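Dicas para a copa do escritório quando quem arruma as canecas é um braço robótico

por Arlindo Fontes, 2018-07-23

Na Lacerda trabalham 80 pessoas e, até ao inverno passado, a arrumação da copa fazia-se pelo método tradicional: esperar que outro a fizesse. Agora temos o Okness, um braço com garra preta que pega nas canecas e as pendura. Demora. A Jalia, que o instalou, falou em cerca de 400 ciclos até estar afinado, e a contagem, pelos vistos, recomeça sempre que alguém muda o suporte de sítio.

Ficam as dicas que fomos juntando.

Deixem a caneca de pé, com a boca para cima e a asa desimpedida. Dentro dela não fica colher, nem saqueta de chá, nem aquele fundo de café com planos para o futuro.

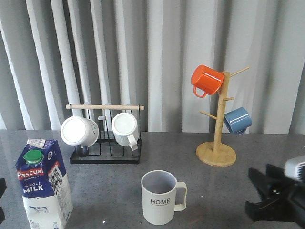 A caneca HOME na bancada, com a garra por perto. As outras quatro já têm lugar.

O suporte de arame aguenta bem as canecas brancas, deitadas, de fundo virado para a frente. As de cor vão para a árvore de madeira. Se comprarem uma nova, escolham asa larga: as asas fininhas com forma de coração são muito queridas e a garra detesta-as.

Leite: encostem o pacote ao canto esquerdo e voltem a enroscar a tampa. Depois do café vai para o frigorífico, tarefa que continua a ser humana, apesar da proposta do segundo andar.

Bancada brilhante: limpar com pano de microfibra quase seco e um pingo de detergente neutro. Vinagre, só depois de confirmarem que a pedra não é calcária. 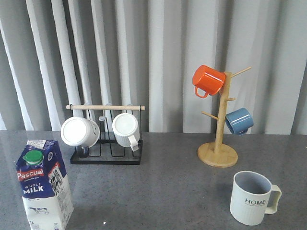

Pacote num canto, HOME no outro, e espaço livre pelo meio.

Quanto às pessoas, a Flakitz, que nos faz a limpeza, manteve a mesma equipa e as mesmas horas. Ganharam tempo para os vidros e perderam-no a explicar aos visitantes que não, aquilo não tira café. Eu, que tratava das encomendas, passei também a tratar do horário de um braço. No recibo de vencimento não se nota.

Última coisa: quando ele parar a meio, carreguem no botão de pausa e chamem-me. Ralhar-lhe já foi tentado, em duas línguas. E não pendurem o casaco no braço, Contabilidade.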